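Surnis amplía a 17 municipios su programa de reparación textil y doméstica

La fundación Surnis ha presentado la nueva etapa de su programa de talleres de reparación, que desde noviembre funcionará en 17 municipios de la comarca. La iniciativa, puesta en marcha junto con la cooperativa Trestden, permite a los vecinos arreglar ropa, pequeños electrodomésticos y enseres del hogar con el acompañamiento de personal especializado.

Durante la temporada anterior pasaron por los talleres unas 1000 personas. La mayor demanda correspondió a las prendas de abrigo y al calzado, seguidos de las lámparas y los utensilios de cocina. Los artículos que no admitieron arreglo se destinaron a piezas de recambio o se entregaron al punto limpio correspondiente.

«La reparación forma parte de la economía de los hogares desde siempre, y nuestra tarea consiste en devolverle un lugar estable en los servicios de proximidad», ha declarado Brigitta Steiner, directora de Surnis, durante el acto de presentación.

La nueva etapa incorpora 203 plazas de formación gratuitas, repartidas en cuatro itinerarios: costura y remiendo, electricidad básica, encolado y restauración de muebles, y mantenimiento de bicicletas. Los cursos se impartirán en horario de tarde, a partir de las 18:00 horas, en los locales cedidos por los ayuntamientos adheridos. La coordinación docente recae en Gemechu Alemayehu, responsable de formación de Trestden.

Tendrán preferencia en la inscripción las personas en situación de desempleo y los mayores de 60 años. Las solicitudes podrán presentarse en las oficinas municipales de atención ciudadana o en la sede de Surnis. Cada participante recibirá al término del curso un certificado de asistencia expedido por la fundación.

El programa cuenta asimismo con la colaboración de la empresa Wallner, que aportará herramienta manual y material fungible. Su representante, Danuta Bielecka, ha señalado que el acuerdo podrá prorrogarse una vez evaluados los resultados de la primera convocatoria.

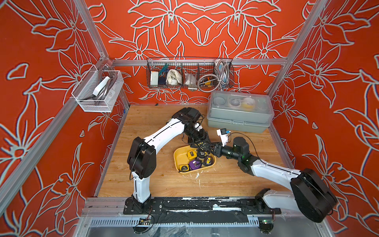
Cesta de malla metálica negra con artículos diversos, sobre fondo de lirios estampados.

Los ayuntamientos interesados en sumarse al programa podrán dirigir su petición a la secretaría técnica de Surnis, que valorará la disponibilidad de local y la demanda prevista en cada localidad.

Contacto para medios de comunicación: Annelies Aebischer, gabinete de prensa de Surnis.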